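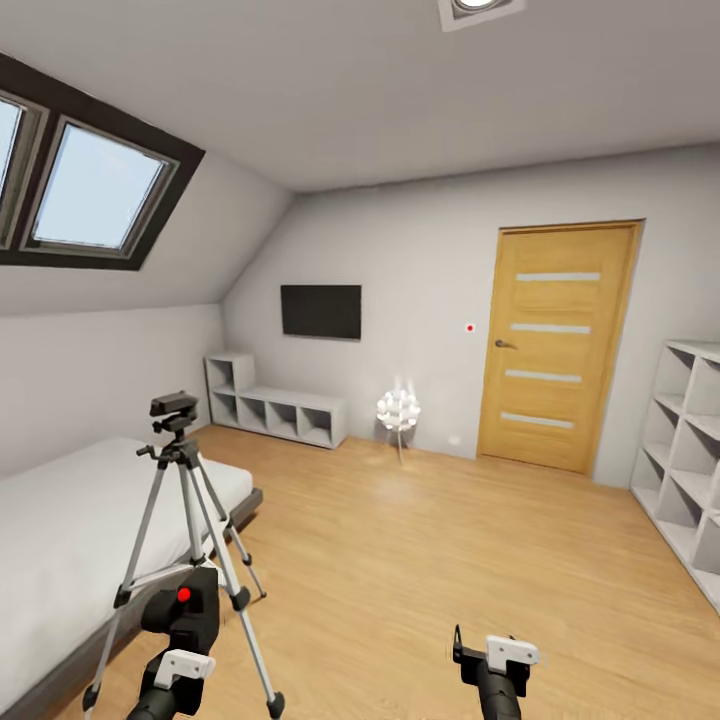 Attic room, tripod up under the slope.

September, second notebook. Edit room at Amurcombe, started 9:40.

Watched the new assembly of Plemcombe straight through with Lai-ching. 156 minutes. Todor still calls it a 90-minute picture, and I still don't see where he thinks the other hour goes. His note on the last cut said "tighten the brother." The brother has four scenes. You could burn all four and be nowhere near.

Reel 2 is the problem, same as last time. Angelovski comes home, sits on the stairs, says nothing, and we hold on him until the kettle. Everyone who sees it tells me how moving it is. I timed it again today and looked away halfway, which I also did last time. I think people are moved because they know the actor was ill that week. A stranger who bought a ticket won't know that. Lai-ching disagrees — she thinks the silence is what earns the phone call later. Maybe. She cut it, so she would.

Tried:
- stairs trimmed to the first breath, kettle kept. Better, a bit abrupt.
- stairs out completely, straight to Jenel at the door. Jenel now seems to be answering a question that wasn't asked. Put it back.
- phone call moved ahead of the funeral. Lai-ching's idea. I expected a mess and it was only half a mess. Saved as a separate version.

Temp music is lying to us again. Muted it for the whole of reel 3 and the argument went flat, so whatever we liked there was cello. Want the next pass watched dry, start to end, before anybody says "it plays." 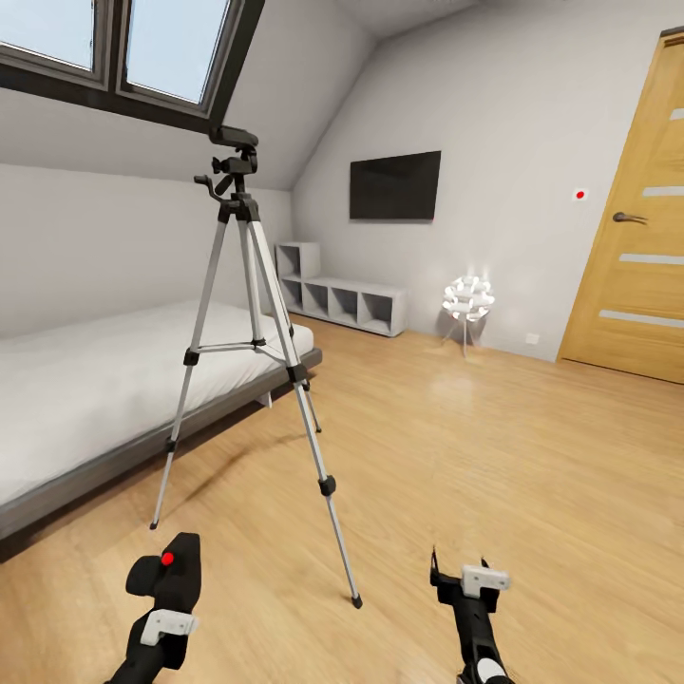
Also don't trust the card scores from the test screening. "Would recommend" went up after we changed the ending, but the room was mostly friends of the production, and two of them wrote that they loved the dog. There is no dog in this cut.

Bin has 700 clips in it and half are labeled "alt." Alt of what? Todor to go through his own, please, I'm not guessing.

Next: dry pass, then reel 2 with the short stairs. If it still drags I want to look at the funeral, which I've been avoiding.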